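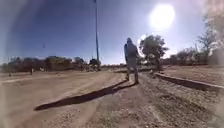
Geum-ok Kwak wrote under my last post that a rover which only follows a line of tape in a gym isn't navigating, it's commuting, and when was the club going to let it see some real ground. Fair! So, quick update before I have to run to class.

We are officially off the tape. The club voted to enter the outdoor round, which means a course 400 meters long, no markers, no GPS, camera only. Nine points off every time a person has to touch the rover. We named ours Favix, for reasons lost in a group chat.

Where we are right now. Chassis done. Motor mounts done twice, because I drilled the first set wrong (sorry again). Path detection is my part and it's the messy part. Indoors the floor is one color and the tape is another, easy. Outdoors everything is sort of tan and the model has opinions about all of it. 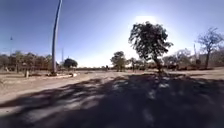 My job this week is labeling. Path, not path, obstacle, sky, repeat. I have 496 frames in the folder and 90 finished, so, yeah. The shadows are what's killing me. Take the big speckled one from the tree, it lies right over the path, dark blotches and little bits of sun all mixed, and the old model would of called the whole thing an obstacle and parked. I'm labeling the shaded part as path, same as the bright part. The white curb on the left I get for free, nice clean edge. Then the glare behind the tree washes out the sky, so I'm also trying a shorter exposure to see if the trunk stays separate from it.

Other stuff, fast:

Battery strap still slips on bumps. Somebody bring velcro.

We need a second labeler, no experience needed, I'll show you the tool in ten minutes. You do have to agree with me on where gravel stops being path, we argued over that for most of a meeting in October.

Code is in the club folder under Jikport, dont touch the branch called old_good. Training run goes tonight if the lab machine is free. If it's not I'll put it on my laptop and let the fan scream.

Geum-ok, come to the next test and bring your own line of tape.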